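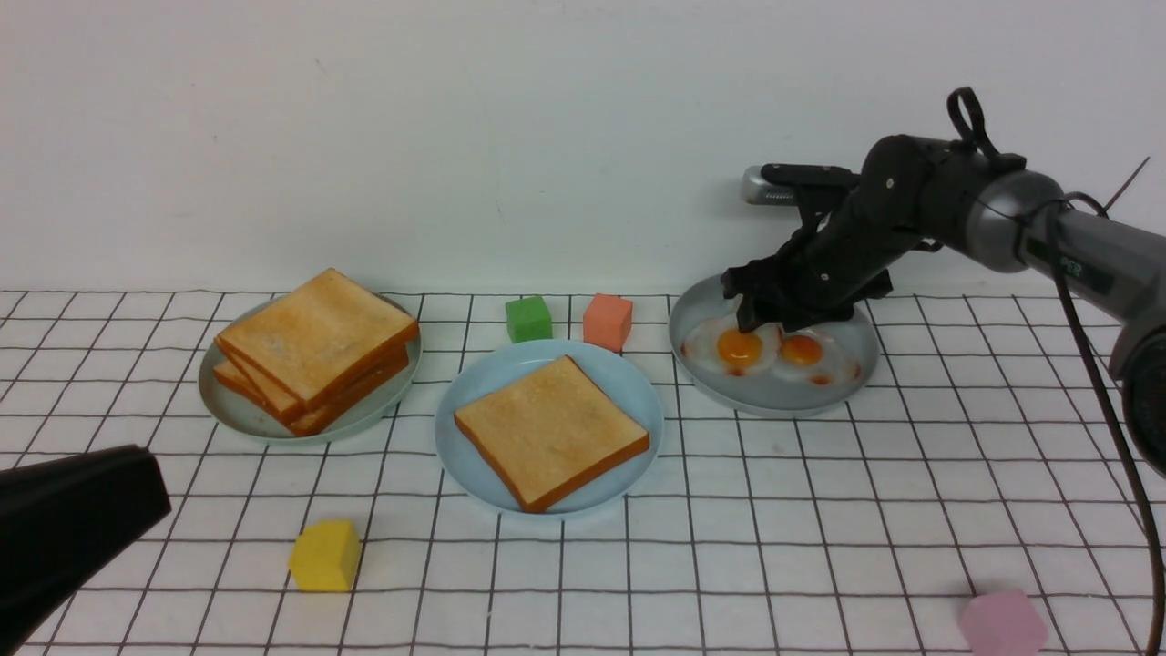

Workshop > Notebook > February > Breakfast bench

Breakfast bench, 2 pm

Toast to the middle plate, then an egg on top. Toast is easy now (88 goes, hardly a dropped slice!) but eggs are another matter. The gripper comes down over the plate well enough, only the two whites run together, so it has to decide where one egg stops. I'd have used a spatula — so would Iraís, and she said so twice.

Can it do breakfast yet? Not in my kitchen. Best egg run was 53 seconds and I could've eaten by then. Grid cloth stays on, foam cubes too. Next: try closing slower, and ask Lionel about softer fingertips.

Comments

Oranuch: Try one egg per plate first?

Killian: 53 seconds is quicker than me before coffee.

Mireille: Please wash the plates after.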